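About Steveck

Steveck is a small cooking school with one kitchen, five burners and a very long list of things we want to teach you. We opened in 2000 in the back half of a former bakery on Pollum Street, and we've been happily making a mess there ever since!

Our classes are for people who cook at home, or would like to. Some of our students have never cracked an egg. Others have been feeding a family for decades and come in because they're tired of the same four dinners (we love those students, they always bring good stories). You don't need to own fancy knives and you don't need to bring anything except an apron, and if you forget it we have a drawer full.

We start nearly everyone off with mixing. It sounds almost too simple, but batters, dressings, doughs and marinades all begin in a bowl, and once you can feel the difference between stirring, folding and beating, a lot of recipes suddenly make sense. So the first evening is pancakes, a vinaigrette and a quick yogurt cake, and everybody eats what they made.
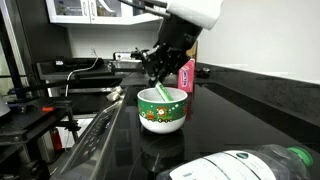

After that you can go in pretty much any direction. The Sampaio course is our most popular one, five weeks of stews, rice dishes and custards, named after the street where we first rented a table at the Saturday market. Peltent is the baking course, and it fills up fast, so put your name down early. We also run single evenings on soup, on eggs and on cooking for one, plus a holiday cookie night that gets louder every year.

We cook on induction these days. A few of us grumbled when the old gas range went, but we've come around completely – it's quick, it wipes clean in seconds, and beginners get comfortable with it right away. As for dishes, we've never owned a matching set and we don't plan to. Plain bowls, flowered bowls, Christmas bowls in the middle of spring, they all hold batter.

Groups stay small so that everyone gets a turn at the stove. Cleanup is part of the class too, and we put music on for it.

The new schedule starts in April. Sign-up is open online or at the front desk, 2417 Pollum Street, with parking behind the building at 2320. Ring the bell twice if we're in the middle of something noisy.

Page updated Mar 12, 2020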